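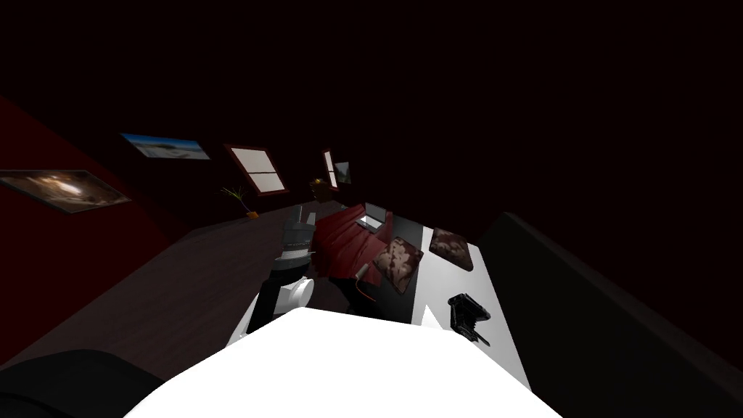
Home robots still fumble when things in a room get moved a few inches. A team at Lirow says it has a cheap way around that, and it all happens in simulation before any real arm is switched on.

The group, which works out of a two-room lab in Plurkumholm, put out a short report in May on a training method it calls Leone. The idea is simple enough. Let the arm practice in a rendered living room, and each time it fails, build the next practice round out of that failure. Same room, same furniture, but the object it missed gets shifted a little and the lighting gets changed. Then again. And again.

Most simulated training does it the other way, scattering objects at random and hoping the hard cases come up often enough. Works, but slow. A lot of the practice gets spent on grasps the arm can already do.

The numbers: after training with Leone, the simulated arm finished 86 percent of its pick-and-place tasks in rooms it had not practiced in. With random scattering and the same amount of computer time it managed 49 percent. The team ran the whole comparison 4 times from scratch and says the gap held up every time.

Test rooms were kept dim on purpose. Dark walls, dark ceilings, one or two bright surfaces. Low light is where the older controllers did worst, the report says, mainly becuase a dark object against a dark background gives the vision system very little to go on. Soft stuff was the other big problem. A rigid item on a white tabletop is easy by comparison. Cloth folds, hides its own edges and hides whatever is lying in it. 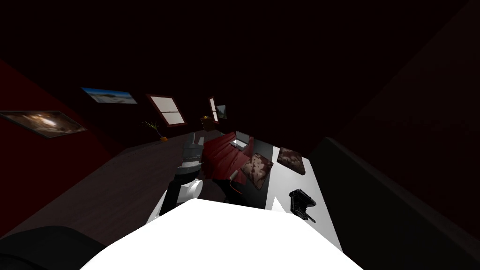

Cables were worse still. The arm would close on a cord, lift, and drag along the thing it was attached to. Leone helped there but did not fix it, and cord tasks made up a large share of the failures that were left. The report has a full page on those, more than it gives the sucesses.

One part of the method that got people talking at a workshop in Bullthorpe last month is how failures get sorted. The system doesn't treat every miss the same. It checks whether the arm went to the wrong spot, or went to the right spot and gripped badly, and keeps separate piles. Practice rounds are then drawn from both piles so that one kind of mistake can't crowd out the other. When the team switched the sorting off, most of the improvement went away.

Questions at the workshop were mostly about cost. Training ran for two days on a single desktop machine, according to the report, and the rooms themselves were put together from stock furniture models. No hand-labeled data. A person did have to check the failure piles now and then, early on, when the sorter was still mixing them up. How many hours that took isn't given, and a couple of people in the audience wanted to know.

The bigger question is whether any of it carries over to a real arm. Simulated cloth is a rough stand-in for real cloth, and simulated grip tends to be kinder than the real kind. The report is upfront on this and makes no claim past simulation. Its list of known problems also includes shiny upholstery, objects partly behind the arm itself, and camera views with a heavy tilt, where the controller sometimes misjudged how far away a surface was.

Tests on hardware are planned for later in the year at the Bullthorpe site, begining with plain tabletop tasks. Cloth comes after that. Cords are not on the schedule yet.

Lirow says it will release the room files and the failure sorter together, free for research use, once the documentation is finished. The training code will follow separately. No date for either.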